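**October 3, 2018. Equipment plan, second pass**

Budget sheet is due before the December freeze, so this is me thinking on paper before I have to think in a spreadsheet. Anyone who disagrees, write in the margin. Pencil please, I will be erasing most of it anyway.

What we asked for last year: everything. What we got: a label printer.

**Grippers.** The current parallel jaws do cups and small bottles, and that is most of what we ask of them. The finger pads are the weak spot. Levberg quotes a replacement set at 200 a pair with a wait of 5 weeks, and they will not hold stock for us. I want 3 pairs on the shelf before the freeze. Last time we ran out I cut pads from a mouse mat, and the mouse mat went on the maintenance log as a "consumable," where it remains.

The Brotach adaptive hand is lovely. I watched the demo video twice. It costs more than the rest of this page put together and needs its own controller, so it goes on the wish list, under the wish list from last year.

**Cables.** Every quote I have for an arm leaves out cable management, and every hour I lose seems to go to it. Ridgeway sells a wrist-to-base dress pack, clips and sleeve, 100 per arm. Cheapest line on the sheet and the one I would fight for. We currently use zip ties and optimism. Check: does the sleeve fit over the connector at the wrist, or do we have to re-pin? Their data sheet shows a very nice sleeve and no connector at all.

**Table.** Keep it. Purchasing suggested a new one with a threaded top, and I'd love that, but then we'd have to redo the mounts and recalibrate, and there goes the rest of the year. Ask again when something breaks.

**Props.** Acrylic stands, racks, cups, baskets. All bought retail on somebody's card and claimed back in dribs and drabs. Finance would like one line instead of a shoebox. Fine: one line, called "test objects." Put 200 in it. Buy duplicates of the cups while the shop still carries the same colors. We cannot compare runs if the cup changes shape halfway through, and I am tired of writing "cup (new)" in the log.

**Service contract.** Grirnora offers 5 visits a year. We used one, and it was for a fuse. Asked for a smaller plan. They replied with a brochure for the larger plan. Will try phoning.

**Order of cuts, if they come back with scissors:**

1. Brotach hand (already dead, but it lets them feel they cut something)
2. Service contract, down to pay-per-visit
3. Third pair of finger pads
4. Props line, by half

Cable dress stays. I will pay for it out of the coffee tin if I must.

Still open: whether spare pads count as equipment or supplies. Equipment needs two signatures, supplies need one. I am going to call them supplies until stopped.
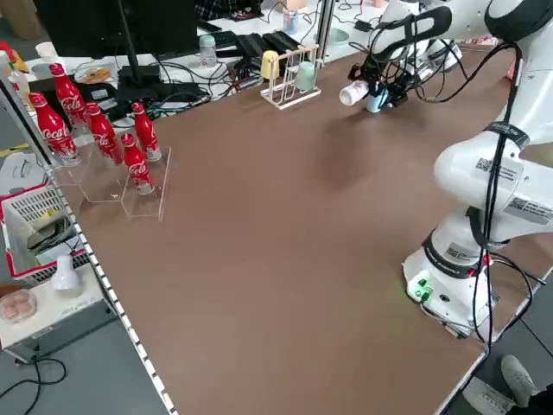
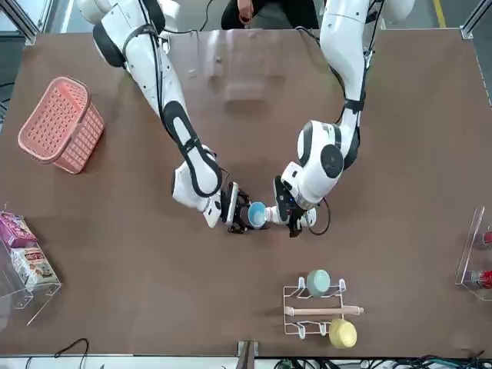
*Small-object work on the brown table: cups, grippers, and the cabling I keep going on about.*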